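Tandomano 灰色ケース組み立て手順文・部品名集
README(データカード兼用)
最終更新:2018年11月25日(日)

概要

Tandomano は、手のひらに余るか余らないかの灰色のケースを開け、中身を出し、戻し、ふたをネジで留めるまでの作業について、日本語で書かれた手順文を集めたものです。収録は 1,192 文。ケースひとつにそんなに書くことがあるのかという質問は、作成中に自分でも何度かしました。あります。「ふたを外す」だけで一章になりました。

手順文のほかに、部品や工具の呼び名を集めた語彙表が付いています。見出しは 376 件です。部品の種類が 376 あるわけではなく、同じものを人がばらばらの名前で呼んだ結果がこの数です。

名称の由来を聞かれますが、特にありません。最初の作業フォルダの名前が残りました。途中で Lindsay に改名する案があり、その名残で古いファイルの先頭に Lindsay と書いてあります。害はないので放置しています。

収録対象

手順文が扱うのは、次のものとその周辺です。

ケース本体(灰色、角形、ふた付き)
ふたの四隅を留めるネジ
緑色の細長い基板
電動ドライバー(黒、手持ち、充電式)
作業台

作業台を収録対象に入れるかどうかは迷いました。ところが「台の継ぎ目より手前に置く」といった文がかなり混じっており、外すと意味が通らなくなるので残しています。台の色は「白」「クリーム色」「薄い緑がかった灰色」と書き手によって割れていて、語彙表では三つとも同じ見出しに寄せました。時間帯と照明と気分の問題だと思われます。
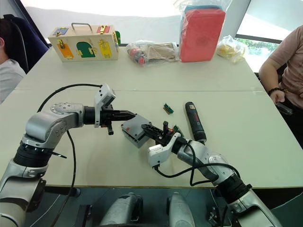 手順文の多くは、「台の上を片付ける」から始まります。この一文がどこまで守られるかは書き手の良心次第で、手順文の中には、台の奥に残った物をよけながら進める前提のものもあります。ビニール袋に入った何か、掛け金と小さな扉の付いた木の箱、前の作業の忘れ物。片付けろと書いた本人が片付けていない例は、修正せずにそのまま収録しました。実際の作業台はだいたいそういうものです。

なお、木の箱は子ども用の鍵開けおもちゃの類で、ケースの組み立てには使いません。にもかかわらず語彙表に「ロックボード」「鍵の箱」「あの箱」が登録されています。「あの箱」は灰色のケースの別名としても登録されており、曖昧語タグを付けてあります。

構成

procedures.txt 手順文の本体。一行一文。
vocab.tsv 語彙表。見出し、別名、備考の三列。
order.tsv 作業の順番のパターン。全 21 件。
memo.txt 雑多なメモ。読まなくてよい。

order.tsv には、開けてから閉めるまでの順番が入っています。21 件のうち 19 件は最後がネジ締めで終わります。残りの 2 件は「ネジを片付ける」で終わっており、ふたが留まっているのかどうか文面からは判断できません。締めたことにして数えないでください。

文字コードは UTF-8、改行は LF です。memo.txt だけ改行が混在しています。

手順文の書き方について

手順文は、次の方針で表記をそろえました。そろえたつもりです。

・ふたの上下左右は、ケースを自分の前に置いて見た向きで書く。
・「奥」は自分から遠い側、「手前」は近い側。
・ネジは「奥の左」「手前の右」のように呼ぶ。番号は振らない。
・一文に動作はひとつ。「外して置く」は「外す」「置く」に分ける。

番号を振らないのは、初期版で番号を振ったところ、どの角を一番とするかで書き手の流儀が見事に割れたためです。時計回り派、対角線派、目についた順派がいました。対角線派の文は締め付けの順序としてもっともらしいので、order.tsv に独立した項目として残してあります。目についた順派の文も残しました。こちらは量が多かったからです。
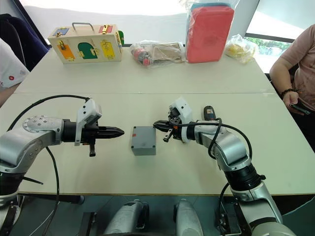 灰色のケース、ふたのある状態。四隅に黒っぽいネジ、左の端寄りにオレンジがかった赤の小さなシール。

シールについて。手順文では向き合わせの目印としてよく登場します。「シールを左にして置く」と書けば済むからで、たいへん便利です。便利すぎて、シールがなければ成立しない手順文がかなりあります。シールのないケースで使う場合は、vocab.tsv の備考欄に「目印依存」とある語を検索し、該当する文を除いてください。あるいはシールを貼ってください。後者のほうが早いです。

色の表記は「赤」「オレンジ」「朱色」が並立しています。統一しようとした形跡が memo.txt にありますが、途中で終わっています。

部品名の揺れ

語彙表でいちばん手間がかかったのは、緑色の細長い部品です。「基板」「端子台」「端子の付いたやつ」「緑の」「緑のやつ」「モジュール」と呼ばれており、どれも書き手は自信を持って書いています。Tandomano では便宜上「基板」を見出しにしました。電気に詳しい方から異論が出ることは承知しています。別名の列に全部入っていますので、お好きな名前で検索してください。

ドライバーも揺れます。「電動ドライバー」「充電ドライバー」「電ドラ」「ウィーンってやつ」。最後のものは一件だけですが、意味が間違いなく伝わるので消せませんでした。
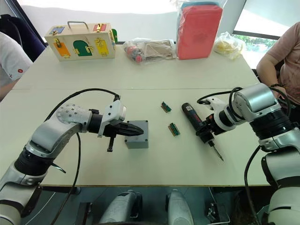

置き場所の表現にも癖があります。「脇に置く」が圧倒的に多く、脇がどちら側なのかはまず書かれていません。右利きの書き手の「脇」は右だろうと推測して注釈を付けかけましたが、検証できないのでやめました。Jillham 版(8月の版)にはこの注釈が一部残っています。信用しないでください。

「そっと置く」は基板にもドライバーにもふたにも使われますが、ネジには使われません。ネジには「なくさない」が付きます。書き手がそれぞれの部品とどう付き合ってきたかが、うっすら見える箇所です。

「軽く締める」「しっかり締める」「締めすぎない」の境目は定義していません。定義を試みた項目は長くなったうえに、最後が「ちょうどよく」で終わっていたため削除しました。トルクの数値が必要な方には、このデータは向きません。

使い方の例

・手順文の表記をそろえるときの参考
・部品名の別名辞書
・組み立て説明書を書く前の準備運動
・同じ作業を人がどれだけ違う言葉で書くかを眺める

Larnora という姉妹データの計画もあります。こちらは丸いケースを扱う予定です。丸いと「角」も「左奥」も使えなくなるため、書き方の方針を決める段階で止まっています。

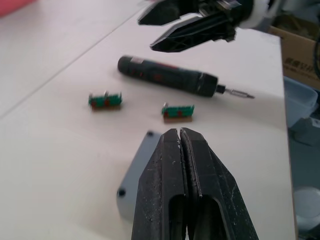

細長い緑の基板と、その奥に斜めに置かれた電動ドライバー。手前に薄い灰色のケースの板。

既知の問題

・「ふた」と「カバー」と「パネル」の区別がない。ふたを外したあと、外したものを何と呼ぶかで文が食い違う。
・「元に戻す」の「元」が不明な文がある。開ける前なのか、基板を出す前なのかは文脈で判断すること。
・「ピン」が金属の端子を指す文と、意味のわからない文がある。後者には「?」を付けた。
・同じ文が句点の有無だけで二度入っている箇所がある。見つけるたびに消しているが、まだある。
・memo.txt に昼食の注文が混じっている。

利用条件

改変、再配布とも自由です。出典を書く場合は「Tandomano 手順文・部品名集」としてください。語彙表だけを使うときも同じ表記で構いません。このデータを見ながら実際にケースを組み立てる場合は、先に全文を読み、ネジを小皿に入れてから始めてください。小皿は vocab.tsv に載っていません。次の版で足します。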